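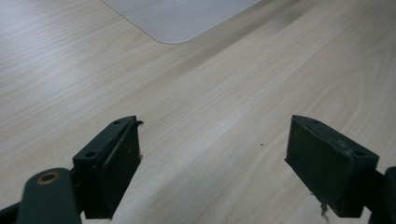 Overgaard Community Cup: should we keep the draft format for the autumn season?

mossy_lantern
Posted 2024-02-24

Evening all, and sorry in advance for the length, I've had a pot of tea and a lot of thoughts. For anyone new, the Overgaard Cup is our amateur 5v5 league, and last October we swapped from bring-your-own-team to a captains' draft. We had 33 sign-ups, which filled six squads and left 3 subs, and I thought it was the friendliest season we've ever run. I got drafted by people I'd never spoken to in my life and I still queue with two of them most evenings (hello Suvora lot!).

Herman Rahman is putting the rules together for the next one and has asked for opinions before he writes anything down. So, draft or no draft? I'm firmly for keeping it.

pinwheel_dan
I'll be the grump then. I like you all very much, but I've played with the same four friends for years and the draft meant we spent a whole season on different squads. One of them didn't sign up at all when he heard. If you work shifts, the league is the only night you properly get to play together, and it's a bit sad to spend it against each other.

tealeaf88
Agree with Dan on the friends thing, though I did enjoy being in Venton far more than I expected to. My grumble is with the seeding. Captains were picking off ranked ladder scores, and mine was from when I played support full time. I was taken in the first round as a mid laner and I can only apologise to everyone who had to watch that.

mossy_lantern
You were lovely to watch, even when you were dead! But yes, fair point about the roles. Could we ask people to list a main and a second role on the form, and have captains draft from that?

Liis Priedītis
Hello, I captained Delteo, so I can tell you what it was like from the other side. The role list would have helped me enormously. I sat there with a spreadsheet of names and one number beside each, and by the fourth round I was picking people whose user names I liked. We ended up with three junglers. They were very gracious about it, and one of them learned to support and now won't play anything else, but I wouldn't want to rely on that happening again.

On Dan's point, what about letting people sign up in pairs? A pair counts as two picks, and the captain skips a turn.

pinwheel_dan
Pairs I could live with. I'd still rather have full teams, mind, and I think you'll find strong pairs cause just as much moaning as strong teams did.

quietjungler
Strong pairs are my worry too. Two top-ranked players who've shared a lane since school are worth more than two picks, whatever the ladder says. Maybe cap the combined rating? I'm one of Liis's three, by the way. No hard feelings, I had a great time.

Herman Rahman
Thanks everyone, this is really useful. I'm leaning towards a draft with pairs and a role list on the form. I haven't made up my mind on a rating cap and I'd like to hear from a few more captains first. Dan, if you want to run a set-teams weekend cup alongside it, I'd happily help with the brackets.

pinwheel_dan
Go on then. Send me last year's bracket sheet and I'll have a look at it after work.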